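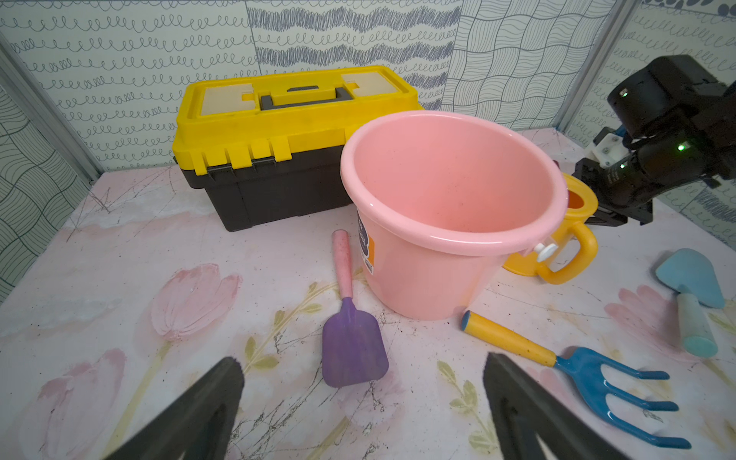
Week 6: Pitching drama to broadcasters

Reading: Lekota, "The Brondine Pilot," pp. 5-17.

Lekota says the second-screen app for Brondine "built the audience." Did it? The show already had a good time slot and a known lead. Her only evidence is a survey of 70 viewers, all recruited through the app. Treat that claim with care.

Zwane's account of Belldale is drier and more useful. The network bought it on a two-page outline and then asked for a different ending.

For seminar: bring one pitch document. Mark every sentence that promises an audience and note what backs it up. Most will have nothing.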